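Subject: Re: [toyfood] Sorting the play vegetables, and which pot to keep
From: Randa Issa
Date: November 18, 2023
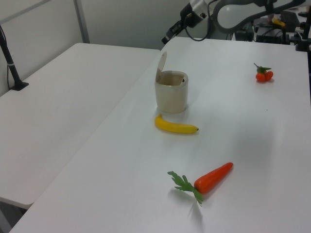

Banana, carrot, the two tomatoes on one stem, and the beige pot with its lid up.

Hello all,

Alistair Rankin wrote:
> I am still looking for small pots with a lid that stays on the pot.
> The children lose every loose lid before May. Does anybody have
> the Lusard ones? And are your vegetables single pieces or joined?
> My tomatoes came one by one and they roll under everything.

Alistair, I do not have Lusard. My pot has no maker's name that I could find, so I can't tell you where to order it. It is short and round, and the lid is fixed with a hinge at the back, so it can't go missing. I like this kind very much for the play shop. The small children open it, look inside, close it, and this is already half of the game.

About size: for me the pot is for small things, like buttons or the paper coins. I would not buy it for storing the fruit. For the fruit I have a drawer.

My tomatoes are joined, two red ones with a green stem and leaves. I recommend this for your group – the stem is good to hold, and a joined pair does not roll so far. The carrot has its green leaves on, and with these you must be a little careful. If you press them flat under other toys they keep the bad shape. I put the carrots on top, always.

I have a Skoltetti catalog with more vegetables, 2 pages of them. I can scan these for the list if somebody wants. Valeriano, you asked in the spring for bananas, do you still need them? I have more than we use.

Greetings,
Randa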